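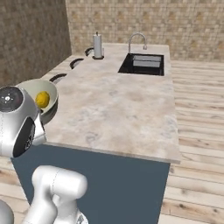
The Udum is a single-arm mobile manipulator for kitchen and counter work, sold by Rätsep with a matching simulation package called Grirnus. This page covers how the arm is set up at a counter, how the simulated cell is kept in step with the real one, and what to do when the wrist needs attention. The standard approach pose brings the arm up in front of the cabinet base and puts the gripper beside the target, as with the bowl and lemon at the near-left end of the island, while the sink and faucet stay well off to the far right. Most of the settings below assume a layout of that kind, with an overhanging countertop and open space in the middle.

## What is supplied

- Udum arm and base, with gripper and wrist fitted
- Base controller and charging lead
- Calibration plate, 16 cm square
- Wrist service kit (driver, seal set, grease, lint-free cloths)
- Grirnus license on a USB key, with the kitchen island scene preloaded

Spare seal sets and finger pads are ordered separately. The calibration plate is matched to the unit and carries its serial number. Keep them together if you run more than one arm.

## Setting up at the counter

Choose a flat stretch of floor. The base tolerates planks and tile, but a rug edge under one wheel will throw off the height reading.

1. Drive the base up to the counter with the arm folded.
2. Leave 26 cm between the front of the base and the cabinet face. Measure from the cabinet, not from the edge of the countertop.
3. Lock the wheels and wait for the base light to turn steady.
4. Unfold the arm from the Service menu. Stand clear on both sides.
5. Lay the calibration plate on the open part of the countertop and run Find Surface.
6. Run Find Edge along the front of the counter.
7. Save the pose under a name you will recognize later.

Find Edge is the step that causes the most support calls. On a counter with a raised front lip, the arm can read the top of the lip as the work surface and will then stop short of anything lying flat. If the reported surface changes between Find Surface and Find Edge, open Counter Profile, select Lip, and run both steps again. Counters with a plain square edge can stay on the default profile.

Stone and stone-look tops with strong veining are fine. A highly polished black top may need the plate left in place for the first run.

## Matching the Grirnus scene

Grirnus loads a kitchen island with a sink, faucet, paper towel holder and bowl. The room, the floor and the base cabinet can be swapped, but the arm model should be left alone. It carries the joint limits and cable slack for your unit, and editing it will clear them.

To bring the scene in line with your own counter, export the saved pose from the controller and import it under Scene > Counter. Height, lip and overhang are filled in automatically. The position of the sink is not. Enter it by hand, and include the full reach of the faucet, not only the point where it meets the counter. A gooseneck spout takes up a good deal of air, and the planner treats anything you leave out as free space.

Loose items such as a bowl or a roll of paper towels are set as Movable. Mark the towel holder as Fixed if yours is screwed down.

After importing, run the Reach Check. It sends the simulated gripper to each corner of the countertop and then to the edge of the bowl, and it writes any contact to the log. Contacts between the lower arm and the cabinet face nearly always mean that the base distance was entered from the wrong place. Change it in the scene first, confirm it with a tape at the real counter, then run the check again.

A stacked dish under the bowl should be given its own outline. If it is left out, the fingers will be planned too low on the side where the dish sticks out.

## Routine care

**After each day of use.** Fold the arm, power down the base, and wipe the white covers with a cloth dampened in plain water. No spray cleaners. Citrus juice and vinegar should be wiped off the finger pads straight away. Check the gap between the pads and the gripper body for crumbs.

**Every month.** Run Joint Sweep from the Service menu with nothing on the counter within reach. Listen at the wrist. A light, even hum is normal. A click at the same point on every turn is not, and the arm should be taken out of use until the wrist has been opened.

**Every 38 weeks.** Replace the wrist seal and regrease the bearing. The controller shows a reminder, but the reminder counts powered days only, so units kept in storage should be tracked on paper.

Finger pads have no fixed life. Replace them when the ribs are no longer felt with a fingernail.

## Replacing the wrist seal

Allow an hour. Power must be off at the base and the charging lead pulled out.

1. Fold the arm so that the wrist rests on a padded surface.
2. Loosen the cover screws a little at a time, working across the wrist. They stay captive in the cover.
3. Lift the cover straight off. If it sticks, turn it gently. Do not pry at the seam.
4. Hook out the old seal and clean the groove with a dry cloth.
5. Put 2 g of the supplied grease on the bearing face and spread it thin.
6. Press in the new seal, flat side toward the arm.
7. Refit the cover and tighten the screws in the same crossing order.
8. Power up and run Joint Sweep.

The wrist offset shifts slightly when the cover has been off. Run Find Surface again before picking anything up, and export the new pose to Grirnus. Old scenes will still open with the previous offset, so delete them or mark them clearly.

Do not open the joints below the wrist. The lower link is sealed at the factory and holds the cable loop under tension.

## Service and parts

Wrist and gripper work is handled at the Faltdale workshop. Piret Vasiliauskas takes repair bookings, and Deividas Uibo answers questions about Grirnus scenes and imports. Send the serial number, the controller log and the Reach Check log with the first message. For shipping, use the original crate with the arm folded and the gripper left on.

Page last revised March 31, 2020.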